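Home | Coursework | Projects | Reports | Contact

What Gavthorpe Hall Throws Away
Final report, Waste and Society
Lacey Birkett and Tâm Quách
Fri 21 January

We set out to learn why a dorm with a recycling bin on every floor recycles so little. Our first theory was that students are lazy. Our instructor asked us to find a second theory, preferably one that did not describe the authors.

Gavthorpe has 85 residents and one trash room, which smells the way you would expect and then a little worse after a holiday. With the permission of the housing office at Prendley we sorted everything that came down the chute for 2 weeks. Each item was weighed if it was heavy and tallied if it wasn't. The final tally was 3,054 items. Tâm kept the spreadsheet. I kept the gloves on.

Food and food packaging made up most of it, as every earlier study we read said it would. Coffee cups came next. The surprise was the third category, which we had labeled "misc." on the first day and had to split up by the fourth when it outgrew the page. It held things that were neither garbage nor recycling in the mind of the person who owned them: cords, candles, half a board game, a perfectly good stapler.

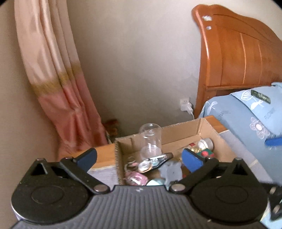

We ended up calling this category "limbo." Items in limbo are too good to throw out and not good enough to keep, so they sit in a closet until the owner moves, and then they go down the chute all at once at two in the morning. Residents we interviewed nearly all had a limbo box. It is usually cardboard, it is never closed, and it holds an assortment that only makes sense to one person. Glass jars are the classic case. A clear jar standing upside down in an open box, in with other small stuff, is a jar someone has plans for. We asked one resident what her plans were and she said "pasta, maybe," in the tone of a person who has not bought pasta since March.

Our survey asked people why they hadn't recycled their jars. The most common answer was that they weren't sure if the lid had to come off. The second was that the jar was "nice." We had no code for "nice" and had to add one. A sophomore on the Kerr side of the building told us she was saving hers for a craft project, and then asked if we wanted it.

We tried one small fix. We put a shelf in the lobby with a sign saying TAKE IT OR LEAVE IT and told everyone on the floor chat. For the first few days people only left things. Then somebody took the stapler, and after that the shelf moved along at a decent pace. Romivent, the hauling company, picks up on a fixed schedule whatever we do, so we can't claim to have saved the college any money. We can claim to have gotten rid of a fondue set.

Limits of the study: we only looked at one building, we sorted during a slow part of the semester, and at least one resident started rinsing his yogurt cups because he knew we would see them. We have left him in the data. If we did it again we would start in the last week of spring, when the closets empty out, and we would buy thicker gloves.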